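Cable tips for a two-arm build at home

Leave more slack at the gripper than you think you need. Run the wrist joint through its full travel by hand, both directions, and tie the cable down only after that. I tied mine first and pulled a connector out in October.

Soft surfaces are harder than a bench. On a bed, set the approach height a little high and come down slowly — a mattress gives, and the fingers dig into the sheet before they close.

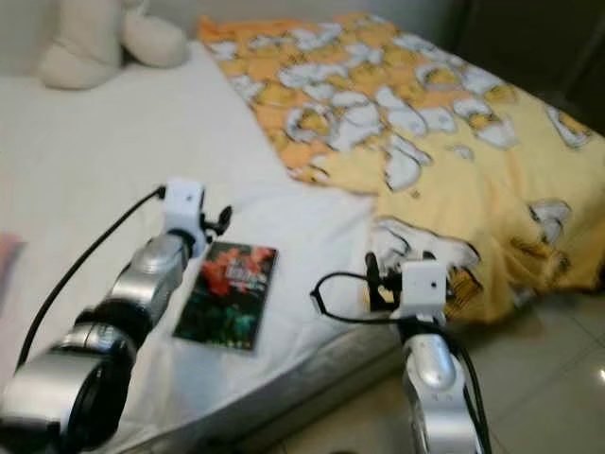
Start with a book that has a stiff cover. Paperbacks fold when you grip the edge. Iason Pappas uses 13 mm foam pads on his fingers, but I found 6 mm held better.

Check the clamp bolts after every long session. Mark each head with paint pen so you can spot one that has turned.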